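How to Set House Rules for Collecting Gripper Demonstrations at Home

Clarnton collection notes, revised Feb 22, 2021

These rules cover recording with the two-finger hand-held gripper in private homes. They apply to anyone who takes a kit out, including people who have only borrowed one for an afternoon. The lab rules are a separate page and don't carry over, mostly because a lab bench looks the same every morning and a family table doesn't.

Before you go

Check the finger pads. Both should be fully stuck down with no lifted corners. A pad that has started to peel will catch on cloth and thin plastic, and you will get a run of grasps that look fine at the time and have to be thrown out later. Spare pads are in the lid of the Torvik case.

Check the screws on the frame with the short driver. Finger tight is too loose. Open and close the fingers a dozen times and listen for clicking.

Clear the card. A full kit records 312 episodes at the default setting, and old files left on the card count against that.

Agreeing on the space

Get written consent from the adult who lives there before you unpack. The form has a line for each room. If a room is not on the form, don't record toward it, and close the door if there is one.

Walk through with the resident and ask what should be put away. Mail, prescriptions, school papers and framed photos of people are the usual ones. Let the resident move their own things. Screens should be off. A dark television is fine to leave in view.

Don't tidy beyond that. We have had well-meant sessions where every surface was bare and every chair was pushed in, and the recordings were of little use for training. Clutter on shelves and cables in carts should stay as they are unless the resident objects or someone could trip.

Setting up the table

Pick one table and stay with it for the whole block. Leave the cloth on if the household keeps one on. A patterned cloth is allowed, and so is a creased one.

Put out the objects for the task and at least one thing that isn't part of it. Stay within 35 cm of the near edge for small objects if the operator is seated. Standing operators can use the full depth.

Food is allowed with these limits:

Bread, buns, whole fruit and packaged food only. No soup, sauces, raw meat or raw egg.
Wipe the pads with the food-safe wipes before the first grasp and again when you change to a different food.
Anything the pads have touched is not eaten afterward. Say this to the household at the start, and say it again if there are children.
Log the food by its plain name. "Bun" is enough.

Recording an episode

Start with the fingers open and clear of every object. Hold for 2 seconds. The alignment step in Niler looks for that pause and will reject the episode if it can't find it.

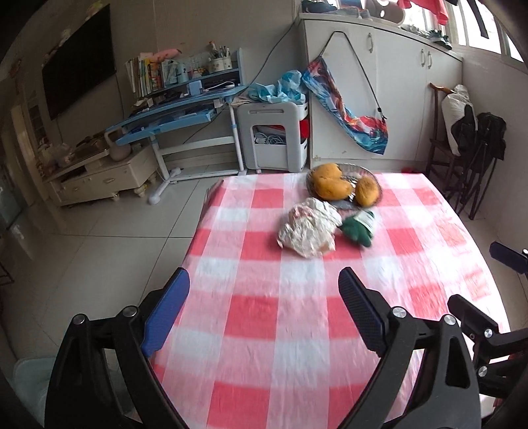

Move in at the speed you would use with your own hand. Slow, careful motion is the most common fault in new operators' work. Close the fingers until the object is held and stop there. With baked goods, squeezing to the end of the travel leaves a dent, and every later episode with that bun starts from a damaged one. Swap it out when it loses its shape.

Soft things such as gloves and plastic bags should be left however they fall. Don't smooth them out between episodes – the variety is the point of using them.

If you miss, don't cut. Open, back off and try again in the same episode, then mark it as a retry. More than 1,000 episodes in the current set have a retry in them and they are kept on purpose.

Keep your free hand behind the gripper. If someone walks into view, stop, delete the episode and wait until they have left.

After the session

Put the room back as it was. Bag any food that was handled and take it with you unless the resident would like to use the household bin. Wipe the pads, close the fingers and pack the gripper with the bracket side up.

Upload to Plisum the same evening and attach the consent form to the block. Blocks without a form are locked and can't be reviewed.

Report a dropped gripper even if it seems to work. Questions about consent or about a household that wants its recordings removed go to Joar Magnusson. Removal requests are handled first, before any open review work.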